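The bowl that stays on the table

When Nadhirah Ginting moved to Peltow she had one suitcase and no dishes. The first thing she bought was a bowl, much too large for a person who lives alone. "My sister laughed on the phone," she says. "She asked me who is coming to dinner. I said I don't know yet, but the bowl is ready."

I have thought often about this answer. In the last 11 years the big bowl has come back into our homes, and most of the time it holds nothing in particular. Keys go in it, or lemons, or letters we do not want to open. At Flolilia, the small homeware shop on Macapagal Street, the owner Declan Holroyd keeps his bowls on low shelves so that customers must bend down and look at them from the side. He believes that people look too much at the inside.

"From above, every bowl is a circle," he tells me. "You have to see the wall. The wall is where the maker decided something."

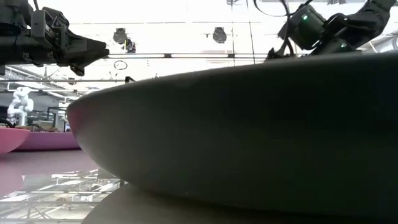 Gray is the color he recommends to people who are not sure. A dark gray with a matte surface is quiet, and it takes a little color from whatever stands near it, so a pink chair or a red curtain will show on its side in the afternoon. On a beige table it looks heavier than it is. On a black one it almost disappears, and then you have paid for nothing.

The table matters also. Holroyd prefers a round one, and he puts the bowl a little away from the middle. I tried both ways at home and I must admit he is right, although my husband moved it back to the center the same evening.

Ginting uses hers for rice salad when friends visit, and in December for oranges. She washes it by hand, with a soft cloth, and dries it immediately — her mother's rule. The rest of the year it stands empty, and she likes it best this way.

She has bought plates since then, and four chairs. The suitcase is under the bed.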